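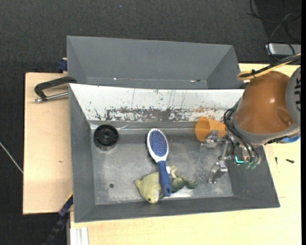
Titilayo Igwe asked, on reading our July report, whether the picking cell at Barkville could be kept in service without a technician standing beside it all day. The answer for this period is a qualified yes, and the work behind it is set out in what follows.

Progress report to the Faresness Fund
Setier project, Barkville site
Feb 19, 2018

Mounting of the bins
The two gray bins are now held to their boards with clamps. In the earlier arrangement the front bin moved under repeated contact and the arm had to be taught its positions again. Staff check the clamps at the start of each shift and enter the result in the cell log. A permanent bracket has been drawn up but not ordered.

Bin surfaces
Paint on the white rear panel of the front bin is chipped and scraped along its lower half. The metal floor is scuffed and gives bright reflections, and the vision software (Lei) sometimes reads these as objects. We propose to repaint the panel and apply a matte coating to the floor – both can be done in 2 days.

Gripper and cables
The finger joints are cleaned and inspected after every 900 picks. One finger was replaced in the period. The cables at the wrist are inspected at the same time, with attention to the bend where they meet the gripper base. No cable has been replaced.

Test objects
The mixed set remains in use and includes soft toys, a hairbrush and a cup. Soft items still account for most failed grasps.

Next period
We request approval for 30 hours of technician time and 3 spare fingers. The coating will be done first, followed by a new calibration of the camera.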